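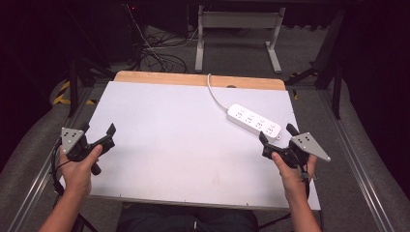
Prikellow board

Prikellow board is a smooth, heavy drawing board made from layers of cotton and wood pulp pressed together, and sold mainly to people who work in pen and ink. It takes its name from the village of Prikellow, where a small paper mill first made it for sign writers and map makers, who wanted a surface that would let a nib glide along without catching.

The board comes in two finishes. The hot-pressed finish is the better known of the two, and it is a lovely thing to draw on – very even, slightly cool to the touch, and forgiving enough that a slip of the pen can often be scraped away with a sharp blade. The rough finish has a gentle tooth and is kinder to pencil, chalk and soft crayon, although some artists find that it wears down their points rather quickly.

Most shops stock it in a weight of 500 grams per square metre, in pads of 9 sheets or packs of 40. Loose sheets can be had as well, and are usually kept flat in wide drawers, as the board does not like being rolled and will hold a crease for good.

The mill at Prikellow closed after a long decline in sign writing, and the work passed to Negri, a stationery firm at Handlow, which still makes the board there in much the same way. Batches are left to rest for 13 days before cutting, a habit carried over from the old mill.

Markers with a strong solvent may spread a little on the hot-pressed side, so it is well worth trying a corner first. Watercolour is possible in light washes, but the sheet tends to bow unless it is taped down well on all sides.

See also: Hullau paper, Bristol board, Scraperboard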